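Can a robot clear the table yet? Cestlow lab says it's getting close

Robots that help out at home have been "five years away" for as long as most of us can remember, so it's a real treat to see one make headway on something as plain as clearing up after a meal. The team at Stisus in Cestlow has spent since June teaching a single arm, nicknamed Honorato, to sort dishes and food on a tabletop – and the numbers are looking good!

Out of 1468 tries, the arm's best run so far is 36 correct moves in a row. The record before that was 34, so progress comes in small steps. Round fruit still gives it trouble, and a bottle lying on its side can take 2 attempts or more. A person would finish the whole job in under a minute, of course, and the arm is a long way from that.

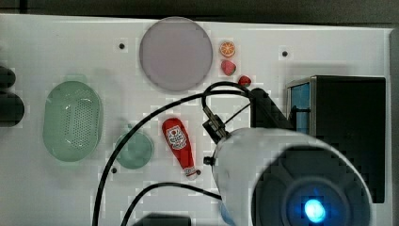 Toy fruit, a ketchup bottle and green dishes on the tabletop with the robot arm. Photo: Stisus

Next up is shop-floor work. Partner firm Keltetti wants to find out if the same skills carry over to packing small orders – a messier job, with new items every day. Trials should start once the arm can handle a full table without help.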